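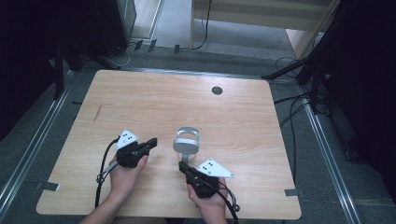
Home Games Maps Guides Talk

Fadura is a location-based monster game for phones, made by Csonka, a small studio in Brerley. Free to download. Players walk around real streets and look for creatures called lanterns, which hatch near water, bridges and bus stops.

Last updated: July 2019

Gameplay

The map shows the player as a small gray fox. Lanterns within 60 meters show up as a glow, no name or type until tapped. Catching one is a drawing game: trace the shape with a finger before it fades. Miss twice and it's gone for the day.

Caught lanterns go in the lamp house, which holds 400. More room can't be bought. Extras get melted into oil, and oil is used to level up the ones you keep. Trading is in person only, both phones in the same park.

Rain changes what hatches. So does the hour, but the night list was never published by the studio and the player lists dont agree with each other.

Development

Designed by Dezső Szalai, who had done puzzle games before. First version had no map at all, just a compass needle and a beep. Testers got lost. The map went in for the second test and the compass stayed as an option, under Settings, "old way".
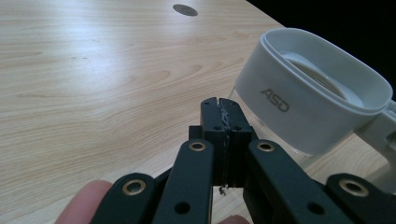
BRERLEY, February — Open test begins. 3000 places, filled in one evening. Servers down most of the first weekend, everybody got free oil as a sorry. The battery drain was the main complaint and was partly fixed in patch 2, which also moved the hatch spots off private driveways.

Zomadside

Fan-made map site, not run by the studio. Players post what they found and where, the pin stays up until the lantern is due to fade. Useful in small towns where hatches are far apart. Pins are only as good as the people posting them, and fake bridge hatches were a problem early on. Reports now need a second player to confirm before the pin turns solid.

The studio asked for the site's live feed to be slowed down and it was. Both sides seem fine with the deal. An app verison was planned, no release so far.

Reception

Players liked the drawing and the sounds. Less liked: the lamp house limit, and rural areas with hardly any hatches. Players without a park nearby still cant trade easily.

Comments (4)

mossfox: compass mode is way better on battery, should be in the article

tillyb: Lamp house section is right but you can mark favorites so they don't get melted by accident. Lost my best bridge one that way

hatch_dad: does rain have to be real rain where you are or does it go by the nearest city? we get nothing here even when it pours

mossfox: nearest weather station i think. mine is always behind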